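Search this guide Enter a word or page number Go

Bonora Kitchen Units: Set-Up Guide
Section 5: Countertop Oven
Apr 15, 2023

This section covers the small oven supplied in the kitchen of each Lestalier apartment. Read it before you use the oven for the first time. The maker's own booklet is in the drawer with the apartment papers. Where the booklet and this section differ, follow the booklet.

5.1 Where the oven stands

The oven stands on the gray countertop with its back to the plain white wall and the door facing you. Stand in front of it. The door is on the left. The narrow panel with the two round knobs is on the right.

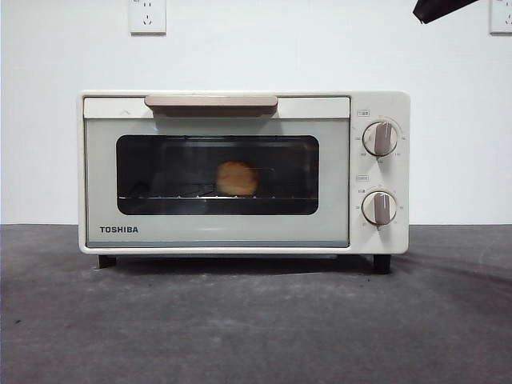

Oven with one roll on the wire rack, door closed.

Do not move the oven to another room or set it on a table. If it has been pushed out of place during cleaning, put it back as follows.

1. Unplug the oven and let it cool completely.
2. Lift it with a hand under each side. Do not lift it by the door handle.
3. Set it down with all of its feet on the countertop.
4. Leave the gap behind and beside the oven that the maker's booklet calls for.
5. Check that the cord is not trapped under the oven.

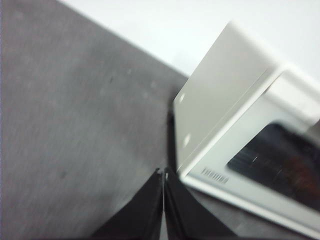

Note: Keep the countertop next to the oven clear. Paper towels, bread bags and dish cloths belong on the other side of the sink. The side panels can get hot enough to mark plastic.

5.2 Before first use

1. Take out any packing material, including tape on the rack.
2. Wash the rack in warm water with dish soap. Rinse and dry it.
3. Wipe the inside with a damp cloth and let it dry.
4. Put the rack back with both ends fully seated. It should lie level when you look through the window.
5. Close the door, plug in the oven and run it empty, following the times in the booklet. Open a window. A slight smell is normal the first time.
6. Turn the oven off and let it cool before you touch the rack.

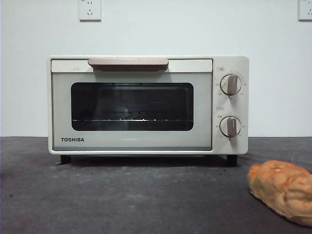

The knobs should turn smoothly and stay where you leave them. If a knob is loose or slips, stop using the oven and report it with the number of your apartment. Do not glue the knob.

5.3 Warming bread and rolls

These steps are for a plain roll at room temperature. Frozen bread should be thawed first. Filled or iced rolls need a tray under them, and the drips will burn if they reach the bottom of the oven.

1. Set the rack in place while the oven is cold.
2. Heat the oven. For a crisp crust, use no more than 400 degrees F.
3. Open the door by the handle, all the way.
4. Put the roll near the middle of the rack. Keep it clear of the heating elements.
5. Close the door and stay in the kitchen. Look through the window every minute or so.
6. When the crust is the color you like, turn the oven off.
7. Take the roll out with tongs and put it on a plate.
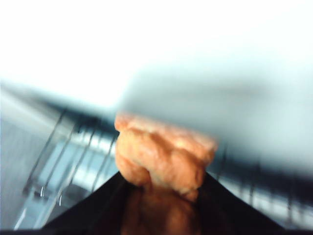 Soft rolls pick up marks from the rods if they are pressed down, so set them on the rack lightly. Small pieces that could drop between the rods should go on a tray.

CAUTION: The rack, window and top of the oven stay hot after the oven is turned off. Use dry oven mitts. A wet mitt lets the heat through.

CAUTION: If food catches fire, keep the door closed, turn the oven off and unplug it if you can reach the plug safely.

5.4 Crumbs

Brush out crumbs once the oven is cold. Do this weekly if you make toast every day. Do not spray cleaner inside the oven or use steel wool on the window.

Replacement racks are ordered through the Ó Riain parts desk, part 2516. Racks ordered in March may arrive with the older packing slip. The rack itself is the same.

Continued on page 58: Refrigerator.

Contact | © 2023 Bonora Kitchen Units, Fliltavby | Back to top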